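Valentin Munteanu
Storage notes on play kitchen sets, continued. Today: sorting by footprint, not by type. Thread.

1/ Most sets get stored by category: fruit with fruit, dishes with dishes. It reads well on a label and packs badly. A round bowl and a flat plate share a bin and waste most of it.

2/ I measured the bin I use, a Torevo shallow. 262 mm on the short side inside. Any plate wider than that stands on edge or goes elsewhere.

3/ Small food goes last. A strawberry fits in a bowl, a bowl fits on a plate. Reverse that order and you repack the whole bin.

4/ Bottles are the awkward shape. Upright, they set the height of the bin. Lying down, they roll. A ketchup bottle laid on a plate stays put well enough while you sort the rest.

5/ Lay everything out on a white surface first. Dark tables hide the small pieces, and the small pieces are what go missing. My inventory sheet has 11 lines and the last two are always fruit.

6/ Plate, bottle and blue bowl at one end of the table:

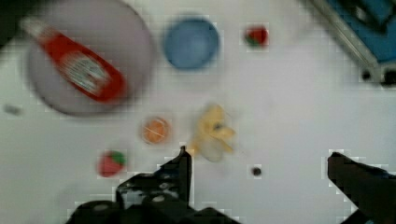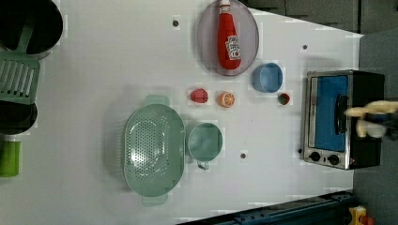

7/ Packing from that layout takes me some 20 minutes, labels included. The Grarex label tape peels off textured plastic, so label the lid - the flat part, away from the hinge.

Kekana
Disagree on 3. If the small food rides inside the bowl, it ends up under the bowl by the second trip. I keep fruit in a zip pouch clipped to the lid and count it at each end.

Valentin Munteanu
Fair for transport. Mine stays on a shelf, so I'll leave 3 as written and add a line about pouches.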